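Chapter 3
Local Elections and the People Who Run in Them

Most of what is written about elections deals with national contests. This chapter looks at a smaller kind: the race for a seat on a town council. Council members set the budget for streets, parks, water and trash pickup, and they decide what can be built and where. Turnout for these races is often low, and a seat can change hands on a few dozen votes.

The town of Akville will serve as the case for the whole chapter. It has a seven-member council, elected by ward, and a mayor chosen by the council from among its own members. Regular elections are held in March of odd-numbered years. 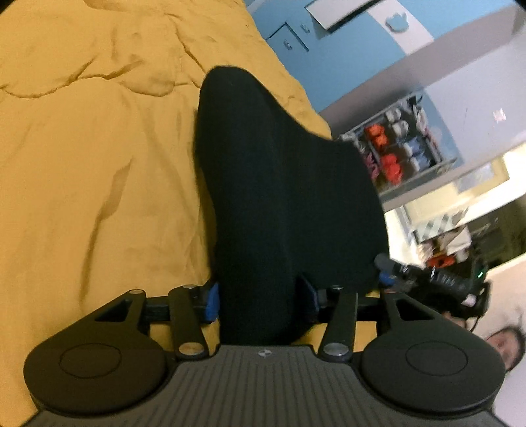
Figure 3.1. Black fabric on a yellow sheet.

3.1 Getting on the ballot

To run for council in Akville, a person must live in the ward and collect 40 signatures from registered voters who live there too. The forms go to the town clerk, who checks each name against the voter roll. Names that are hard to read are thrown out, as are those of voters from other wards. Candidates who know this collect extra.

Akua Eshun first ran in the Aneo ward, on the east side of town. She turned in 65 names and the clerk accepted all but a few of them. Her opponent, who had held the seat for three terms, turned in exactly 40 and lost two on review. He was given time to replace them – the town code allows it – and both names went on the ballot.

Party labels do not appear on the Akville ballot. Voters see only the names, in an order drawn by lot. In practice most voters in a ward know which candidates are backed by which party, or can find out by looking at the mailers.

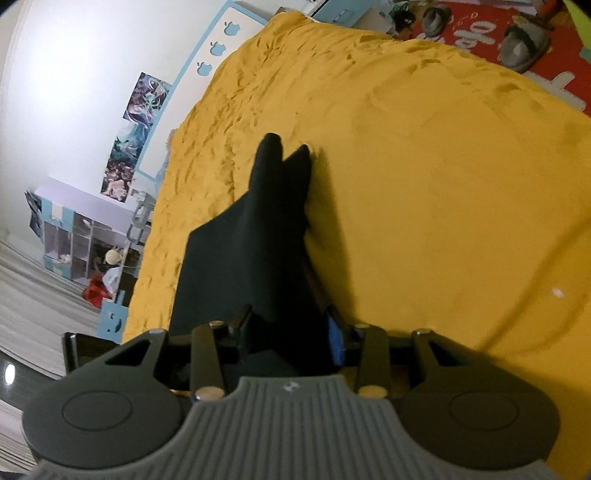 Why do some towns leave party labels off the ballot?
The usual argument is that local services have little to do with national party lines, and that voters should judge the candidates themselves. Critics reply that a label gives busy voters useful information.

3.2 Paying for a campaign

A council race costs little next to a race for the statehouse. Candidates in the Aneo and Aoun wards spend up to 800 dollars, mostly on yard signs and postage. The Cledent ward covers more ground and has more apartment buildings, so its campaigns lean on mail over door-to-door visits.

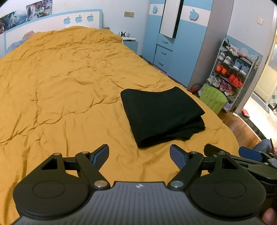 Department of Government and Civic Studies

Money raised must be reported to the clerk, with the name of each donor. The reports are open to the public. Section 3.3 shows how to read one, and Section 3.4 takes up what happens when a report is filed late.

Terms to know before you read on: ward, petition, voter roll, nonpartisan ballot, disclosure report.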